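Support > Desk and Craft Storage > Vesar Two-Drawer Cabinet > Ticket 416

Drawers slide open on their own and the top one sticks halfway
Opened in April by the ticket owner, last updated 3:40 p.m.
Status: closed

Problem as first reported

I have two of the small Vesar cabinets, the cream ones with the clear drawers, bought through Hullatness. One has been fine. On the other, the top drawer catches at the halfway point and has to be jiggled. The bottom drawer has the opposite trouble. It slides out by itself when the cabinet is picked up or when the table gets bumped. I keep beads and snap fasteners in it, so this is a nuisance.

The cabinet has not been dropped. I have not changed any parts. The knobs are tight.

First reply from support

Please take both drawers all the way out, check the rails inside the housing for labels or packing tape, and wipe them with a dry cloth. Do not use oil or spray. Put the drawers back empty and test again. If the top drawer still catches, swap the two drawers and tell us whether the fault stays with the position or moves with the drawer.

Update 1

Emptied both drawers into a bowl. There was a strip of clear tape on the left rail near the back, the same color as the plastic and hard to see. Peeled it off. It left glue behind. Wiped it dry as instructed and the glue did not come off. Top drawer still catches, though later in its travel than before.

Update 2

Swapped the drawers. The sticking stayed in the top position, so it is the rail and not the drawer. The self-opening also stayed in the bottom position. Swapped them back.

I also tried both drawers in the good cabinet and they run fine there.

Reply from support

Thank you, that rules out the drawers. For the glue, use a cotton swab with a little rubbing alcohol and let it dry fully before putting the drawer back. For the bottom drawer, please check whether the surface is level. These cabinets have no catch, only a small bump molded into the rail, and a slight tilt toward the front is enough to beat it once the bump has worn. Set the cabinet on a plain sheet of paper so that you can see any grit or shavings that fall out, and put something round on it as a simple level check.

Update 3

Cleaned the rail with alcohol, two swabs, left it overnight. The top drawer now runs the full distance. There is a faint scrape in the last part but no catch.
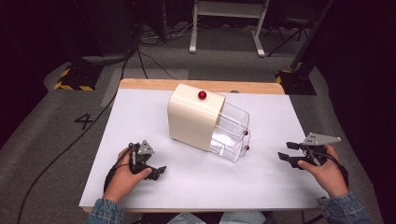

The bottom rail took longer to sort out. I went through the level check with the top drawer as well, so that both had the same test, and did each one empty first and then with the beads back in. Having both drawers partly open on the white paper is a good way to look for grit, because the sides are clear and anything underneath shows up against the sheet. The little red ball on top of the housing is the round object I was told to try, though the top is rounded at the edges and I would trust a ball on the tabletop more. On the tabletop it rolled toward the front every time.

So the table leans. I put a folded piece of card under the two front legs and ran the test again. With the drawer empty it stays shut. With beads in it, it stays shut unless I knock the table hard.

Reply from support

That result matches a worn bump. The card will help but will not fix the wear. We can send a replacement housing without drawers, part 794. Your present drawers and knobs will fit it. Please confirm that yours is the cream housing, as the gray one uses a different rail.

Update 4

Cream housing confirmed. Please send it.

Update 5

Part arrived. Moved both drawers over. No tape on the rails this time, I looked before putting anything in. Both drawers run smoothly. Pulled the card out from under the table legs to see what would happen, and the bottom drawer stayed shut, empty and full. Opened and closed each drawer 40 times with the beads in. No sticking.

The old housing has gone in the garage to hold sandpaper with no drawers in it.

Resolution

Top drawer: tape and glue on left rail, removed with rubbing alcohol.
Bottom drawer: worn rail bump made worse by a table that leans forward. Housing replaced with part 794.
Closed at owner's request. Reply within 3 weeks to reopen.

Related tickets

Pryor desk tray, lid will not sit flat
Sarden stacking boxes, clear plastic has gone cloudy
Vesar Two-Drawer Cabinet, knob turns but does not tighten
Vesar Two-Drawer Cabinet, how to remove a drawer past the stop
Removing label glue from clear plastic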